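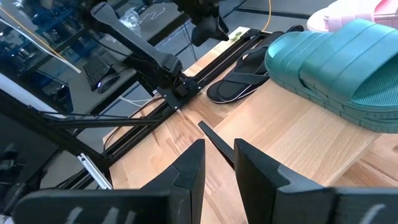 Can you calibrate a wrist camera properly if the gripper fingers are always in view?

Mask the fingers out before feature matching and it calibrates fine. The fingers move with the camera, so any feature found on them tells the solver the arm never moved.

Wrist cam hand-eye keeps drifting, footwear sorting cell
Started by railgecko, Sep 21, 2026

railgecko
ok so masking is in, as per the pinned answer, and the residual dropped straight away. still getting a slow drift in the grasp pose tho. Task is pairing slides and thongs off a timber bench, two arms on an extrusion frame, planner is Bernar with our own perception node bolted on. Static board test is good, under 2 mm. Then run it for 15 minutes and the grasps start landing off to one side, always the same side. Recal, good again, drifts again. Driving me up the wall. Anyone seen this?

kelpie_ik
Timestamps. Always timestamps. Are you looking up the transform at image time or at "latest"?

railgecko
image time. well, what the driver says is image time

kelpie_ik
So, not image time then lol. A lot of drivers stamp on arrival. Log the difference between the stamp and the joint state clock over a full run and plot it. If it grows you've got two clocks walking away from each other.

mudflat
Disagree, I'd look at perception first. Black thong on a bench next to a black rail, black fingers poking up in the shot. That's a segmentation problem wearing a calibration costume. What does your mask look like frame to frame? Is it a fixed polygon or does it follow the finger opening?

railgecko
fixed polygon. drawn with the gripper closed up pretty tight

mudflat
There you go. Fingers open, tips leave the polygon, tips are now "scene". Plus matte black on black, the edge between the finger and a dark strap is rubbish at low exposure.

kelpie_ik
That gives you an error that depends on opening, though. It doesn't give you a slow drift. He said good for a while then bad.

mudflat
It does if there's a running refinement in the loop. Puluvholm does online extrinsic refinement by default, every bad match nudges it a bit. Same side every time because the same finger leaks every time.

railgecko
hm. we do have Puluvholm in there. pulled it in around March for the depth registration, never looked at the refine flag

kelpie_ik
ok that's a better theory than I wanted it to be. Still plot the clocks.

tinroof
Turn refinement off. Don't tune it, don't get clever, off. A wrist mount is bolted on, the extrinsic doesn't change during a shift unless you hit something.

mudflat
Strong disagree. Mounts do creep, printed ones especially. Leave it on, gate it, only refine when the gripper's at the calibrated opening and the arm's stopped.

tinroof
If your mount creeps fix the mount. Software covering for a loose bolt is how you end up with two problems and one of them invisible.

mudflat
Sure but detecting it is still worth something. Run it in shadow, publish the estimate, don't apply it. Alarm if it moves.

tinroof
Shadow I can live with.

ohmsick
Different angle. How's the finger mask generated, could you render it? We load the gripper mesh from the URDF, project it at the current joint opening, dilate a few px, done. Hatano has a node for it, hatano self filter or somethign. Takes care of the second arm as well if both are in one tree. Cables it won't get, they're not in the model. We just blanket reject anything off the bench plane for those.

railgecko
oh the plane thing is good. we've got cables looping about by the rail and the other arm hanging into view half the time. at the moment the segmenter sees all that and just sort of copes

ohmsick
Crop to the bench, in 3D. Then the rail, the desk behind, all that stuff goes away for free. Leave a margin at the bench edge though, if a thong is hard up against the rail you'll clip the sole and the pose goes funny.

kelpie_ik
Clipping soles is a real one. Also which pose are you grasping on? Centroid of the mask shifts if one shoe is partly under another. Teal slide over the toe of a thong and your thong centroid is miles off.

railgecko
mask centroid + principal axis. yeah. I know

kelpie_ik
Don't do that on anything overlapped. Pick the top item first, re-image, go again. Slower but the planner doesn't have to guess.

railgecko
Slower is going to be a hard sell, cycle time's already ordinary

mudflat
Re-image during the place move with the other arm's camera then. You've got two arms.

tinroof
And now he needs arm-to-arm extrinsics good as well. Walk before you run eh.

railgecko
update. plotted the clocks, flat as. sorry kelpie. refine flag was on, applied, no gating at all. Turned it off, ran almost an hour, no drift that I can measure. With it back on the y offset starts walking as soon as we go to the wider slides, ie when the fingers open up. so mudflat's call

mudflat
Chuffed. Send beer

kelpie_ik
Fair cop. Still would've checked the clocks first, takes five minutes and rules out half of everything.

railgecko
doing the rendered mask next. The Hatano one wants the opening as a joint value and our gripper driver only gives a percentage, so there's a Zwane adapter in between that I have to write. Anyone got one lying about?

ohmsick
Got one, it's ugly. Linear map, wrong by a bit near fully closed. Dilate enough and it won't matter. Will dm.

tinroof
Not linear on a four bar, careful. Use a lookup table, measure it with calipers at a few openings.

ohmsick
his might be parallel. railgecko?

railgecko
parallel, long fingers, angled tips. will do the table anyway, calipers are on the desk. Will post the numbers once the shadow refinement is logging too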